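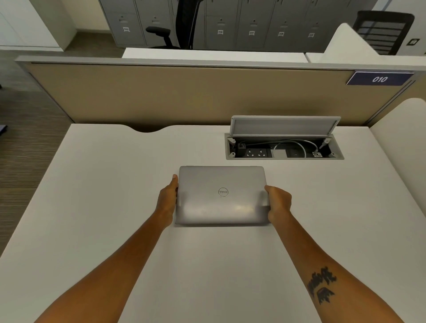
# Money day, 28/06/2024

Desk 010 again, and I had the lid shut on the laptop for a good long minute before I could face the spreadsheet. Budget requests for the new arm close before lunch tomorrow and I'd written exactly one line of mine, which was the title. So! Opened it up, got tea, got going.

The short version is that we want two arms and we have money for one and a bit. Renata has been saying since spring that one arm doing the packing bench will just move the pile along to the labeling bench, and she's right, I've stood there and watched the pile. But two arms means two stands, two sets of guarding, and a second service plan (the part everybody forgets until the invoice shows up).

I had quotes from Poretti and Clendero open side by side most of the morning. Poretti is cheaper up front and then gets you on the spare fingers, $366 a set, and we'd chew through those on the rough cartons. Clendero throws in the first set but wants $687 for the mounting plate. For a plate! With holes in it! I called and asked very nicely whether our own shop could drill one and the guy went quiet and said he'd have to check on the warranty. Still waiting.

Shirley stopped by with the floor plan and we argued about where the fence goes. If it swings out toward the loading door we lose the pallet spot, and if it swings in we can't get the cart past. She thinks a sliding gate. I think a sliding gate is another line in the budget. We left it at "sliding gate, maybe" which I typed into the cell exactly like that, must fix before I send it.

Then Zlatko messaged about training. He wants some 2 days off the line for each shift, and I had zero in there for that. Zero! Put in a guess, made it yellow.

Where I ended up: ask for one arm now, with the wiring and the floor anchors done for both, and a second arm in August if the first one is keeping up. Josiane will want to know what "keeping up" means, so I need a real number from Renata before I hit send. Cartons per hour, probably, averaged over a week.

Tomorrow first thing: chase Clendero on the plate, get the carton number, take out the "maybe." Also return Shirley's tape measure, it's in my bag.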